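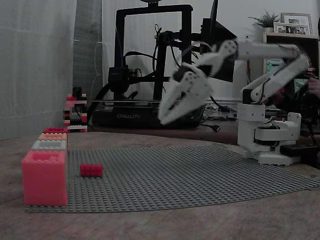 A reader in Grorcombe wrote in to ask why the small arm on the bench drops its tip a little lower every week, and whether that means a new motor. Usually it doesn't. Try these first, in this order.

Cut the power at the strip and hold the forearm up with one hand while you do it. The arm will fall if you let go.

Check the screws at the base joint. They work loose before the others do. Snug them with a hand driver, going a quarter turn at a time, and stop when you feel them bite. Cirau sells a thread locker that comes off again without heat. One drop per screw is plenty.

Next, the wires. Move each joint slowly through its full swing by hand and watch for a cable going tight or getting pinched. Leave slack at the elbow and the wrist. If you use zip ties, trim the tails flush so they don't catch.

Wipe the jaws with a damp cloth and let them dry for 10 minutes. Greasy jaws slip on smooth plastic, and people blame the motor.

If the base shifts on the table when the arm swings fast, clamp it down. A wood top dents, so put a scrap of card under the clamp.

Power up and send the arm to its home position 5 times. Mark where the tip lands with a pencil. If the marks are within 3 mm of each other, you're done, and you only need to run the zero setup again. If they wander, the shoulder gear is probably worn. The Skurnby kit lists it as part 41.

Go over the screws again in July, or sooner if the arm runs every day.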